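Datasets > Sport > Football > Grillitz Match Records

Grillitz Match Records (README)

Maintainer: Laurier Sutherland
Last edit: Friday, August 1, 2025

This dataset contains the results, lineups and substitutions of the amateur football league in the Grillitz district. It was typed by hand from the paper match sheets which the referees send to the league office after each game. In the present version there are 2,000 matches. The youth teams are not included, and neither are the friendly games.

I began this work when I was helping my club, Odis, to find out how many games one of our defenders had played. The league office had all the sheets in folders but no list. For one player it took me a whole evening, and I thought it would be better to do it once for everyone.
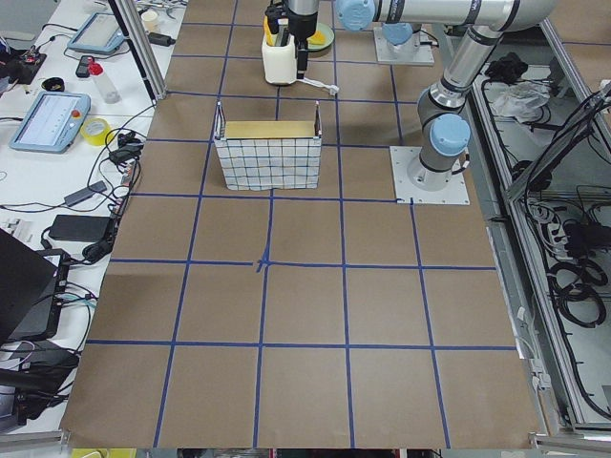
The first folders were the most difficult. Until the league introduced the printed form, every referee wrote the sheet in his own way, and some wrote only the family names of the players. When two brothers played in the same team I could often not decide which one scored. In such a case the field scorer_id is empty and the family name is kept in scorer_raw. Please do not fill these fields by guessing.

Files

matches.csv has one row for each match, with date, home club, away club, score at half time and final score.
lineups.csv has one row for each player in each match, including the players on the bench.
events.csv has goals, cards and substitutions, with the minute when it is known.
clubs.csv has the names of the clubs and the years in which a name was used.

All files are UTF-8 with a comma as separator. Dates are written as year, month, day. If you open the files in a spreadsheet program, please check that the score 2-1 did not become a date. It happened to me in my own copy, and I noticed it only after I had saved it.

Club names

Several clubs changed their name or joined with another club. I keep one club_id as long as the league office kept the same membership. For this reason Obradović has two ids: the old club was closed, and the new one under the same name started again in the lowest division. Some supporters of Obradović wrote to me that it is the same club for them. I understand it, but the table follows the membership register.

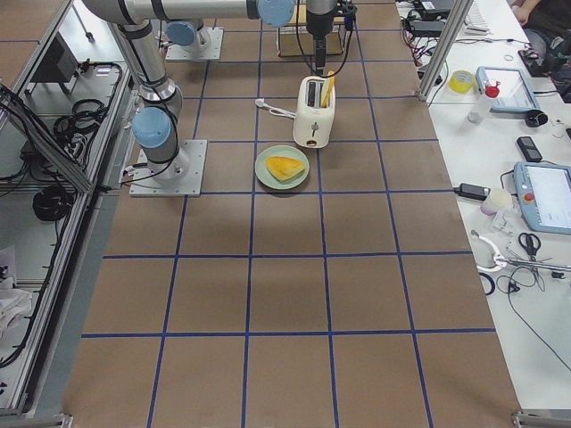 Another point is the ground. Odis played its home matches for part of one season on the field of a neighbor while the grass was being renewed. These matches are still counted as home matches for Odis, and the column ground shows where they took place. If you study the home advantage, you may want to leave them out.

Known problems

- In 300 matches the minute of the goals is missing. The order of the goals is correct, only the time is not known.
- Attendance is what the home club wrote on the sheet. Many clubs wrote 200 week after week, so I would not use this column for any serious calculation.
- Matches stopped by the referee have the status "abandoned". If the league later decided on a result, it is in the column awarded_score and not in final_score.
- Yellow cards are incomplete before the printed form. Red cards should be complete, as they were checked against the list of suspensions.
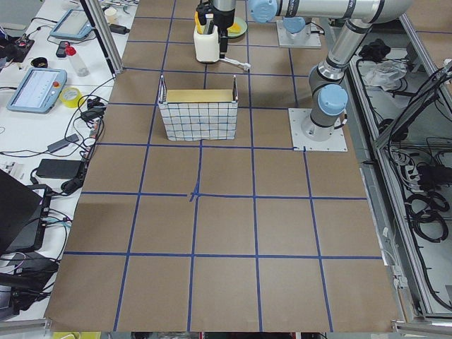 Personal data

The sheets contain birth dates and sometimes a telephone number. None of this is in the public files. Players who asked for it are shown only with a player_id. If you wish the same, write to me with the club and the season, and I will change it in the next version.

How to report a mistake

Open a ticket on the Trutora page of the project. Please give the match_id, the field which is wrong, and from where you know the correct value. A newspaper cutting or a club program is enough. Memory alone is welcome too, but then I can only add a note.

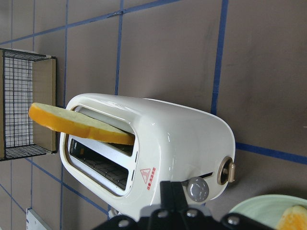

White toaster with a slice of bread in the upper slot.

Changes

Version 5: added the cup matches, corrected the February games which were postponed and had been entered two times, new column ground.
Version 4: club ids revised, bench players added.

License

You may use and share the data for any purpose if you name the source. For a club magazine it is enough to write "Grillitz Match Records".

Related datasets
Grillitz Referee Appointments
Grillitz Cup Draws
Obradović Season Programs, Index
Odis Player Appearances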